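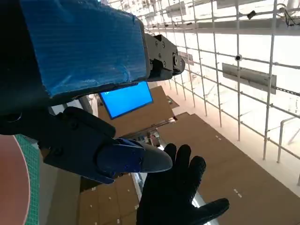
April 8, 2022

I came to the workshop on Chávez street before lunch and stayed too long. My back tells me so now.

Yesterday the gripper dropped the glove 4 times, and I wrote in this diary that the motor was weak. I was wrong, and I want to correct it. The motor is fine. The fingertips were too smooth for knitted cloth. I had sanded them myself, with much patience, and I was proud of them. Now I must make them rough again. I also put more tape on the arm. It is the blue one from the Purkine shop, a little too wide for this work, so it makes wrinkles when I go around a corner. I do not like to look at the wrinkles, but it holds.

The control board is still the Orneo. It lost the connection one time after I moved the table, and I searched for the fault in the code for nearly 113 minutes. The fault was a plug. I should write on the wall: first the plug, then the code.

In the afternoon I changed from small things to big ones. A glove has an edge which is easy to find. A large piece of knitting has folds everywhere, and the folds move when the arm comes near. I have not yet a good rule for where to close the fingers. My idea is to go always for the lower edge, where the cloth is more loose, and to come from below, slowly.
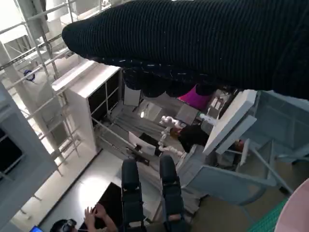

The two fingers and the black knit, with half of the workshop upside down.

I did not eat until evening. I had bread and one orange, and I read again the page about soft fingertips in the Carnero manual. It recommends silicone, but silicone must be ordered and I am not patient. Tomorrow I will try with the rubber from an old bicycle tube. I must also buy screws, the short ones, and return the borrowed drill before they ask me for it.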